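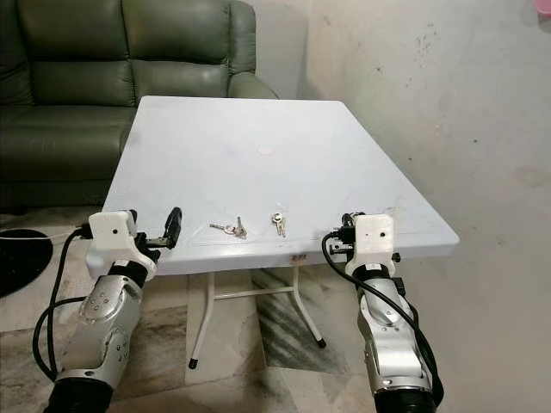
八月、編みかけのセーターのこと

朝の五時半に目が覚めてしまって、涼しいうちに少しだけ、と編み針を持ったら、気がついたときには洗濯機がとっくに止まっていた。毎年この時期になると、秋には着られるようにと張り切ってセーターを編みはじめ、たいてい袖のあたりで十二月になっている。今年こそは、と去年の日記にも書いてあった(さっき読み返して、ひとりで笑ってしまった)。

糸はOrkellの並太、色は灰色がかった青。Udelという小さな毛糸屋さんで、春の終わりに買ったものだ。本当は靴下用の細い糸を一玉だけ買うつもりで入ったのに、棚の下のほうにこの青が並んでいるのを見てしまったら、もうだめだった。お店の人が編み見本を出してきてくれて、それがまたふっくらとしたいい風合いで、帰りの電車では紙袋を膝にのせて、何度も中をのぞいていた。全部で1000メートル近くあるから、身頃と袖を編んでも帽子くらいは作れそうな気がする。気がするだけで、計算はまだしていない。

編み図はDurnhamという名前のついた丸ヨークのもので、首から下へ向かってぐるぐる編んでいく。とじはぎがほとんどないのがありがたい。前に編んだカーディガンは、脇をとじるのがいやで押し入れに二年も入れたままだったのだから、われながら呆れる。ただ、この編み図は英語で、略語を調べながら進むものだから、最初のうちは一段編むのにお茶を一杯飲みきってしまうほどだった。

昨日の夜は、ヨークの模様のところで目数が合わないことに気づいた。数え直すたびに違う数になるので、眠いせいにして寝てしまったのだけれど、今朝明るいところで見たら、増し目をひとつ、ずいぶん前の段で飛ばしていた。さんざん迷って、30段ほどいた。ほどくときの、ぷつぷつという手ごたえは案外きらいではない。縮れた糸を玉に巻きながら、窓の外で蝉が鳴きはじめるのを聞いていた。

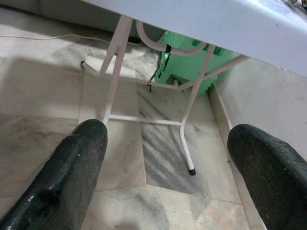

ほどいた糸は、そのまますぐに編んでいいのだろうか?

短い分ならそのままで構わないし、縮れが強いときは、かせにして蒸気を当てるか、ぬるま湯にくぐらせて干してから使うと目が揃いやすい。

というのは、棚の奥から出してきた古い編みものの本に書いてあったこと。今回は途中まで迷って、結局かせにして蒸気を当てた。湯気で台所がたいへんな暑さになり、八月にすることではなかったかもしれないけれど、くるくるだった糸がすうっと伸びていくのがおもしろくて、必要のないところまで当ててしまった。

昼は冷やしたそうめんにみょうがをたっぷりのせて、そのあと少し昼寝。起きてから針を11号に替えて編み直した。きつく編む癖があるので、指定よりひとつ太い針にしたら、ようやくゲージが合ってきた。Jirešの竹針は先が少し丸く、編むのは遅くなるけれど、糸が割れにくくていい。もう一本、長いコードのものも欲しいなあ、などと考えながら編んでいると、また目を落とす。

夕方までに、ほどいた分の半分くらいは取り戻せた。増し目のところには、今度こそ赤い糸で印をつけてある。袖の長さをどうするかはまだ決めていない。手首が隠れるくらいが暖かいのだけれど、洗いものをするたびにまくり上げるのも面倒で、去年のは結局いつも肘のところでくしゃくしゃになっていた。明日は模様の残りを編んで、できれば脇の下の目を休ませるところまで進みたい。それから、洗濯物を忘れないこと。今日の分は、夕方にもう一度洗い直した。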